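Dulleven clothing swap returns to the old library

03/05/2020

If your closet is anything like mine, there is a pile at the bottom of it that you keep meaning to do something about, and the good people behind the Dulleven clothing swap would very much like to see it. The swap is back this month in the reading room of the old library on Geerts Street, with doors open from 11 in the morning until the coffee runs out.

The rules haven't changed much over the years. Bring up to 20 pieces, clean and in decent shape, and you'll get a ticket for each one, good for anything on the tables. Children's clothes have their own corner this time, which a lot of parents had asked for after the crush last August.

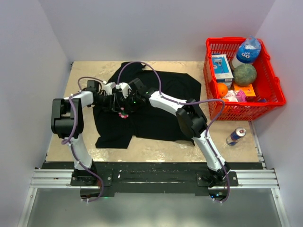 Phyllis Rowbotham, who started the swap in her own living room with a few neighbors and one very wobbly rack, is still the person to call if you'd like to help sort. "People apologize for bringing plain old T-shirts," she told me, laughing. "Please bring them! Those are always the first to go." The last swap drew 80 households, and she is hoping for a few more — the new room is a good deal bigger, and there are proper mirrors now.

Anything left at the end goes to the Lidia thrift store, except for winter coats, which are being held back for the school drive. Coats can also be dropped off at the library's side door all week. Admission is free, and hangers are welcome, too.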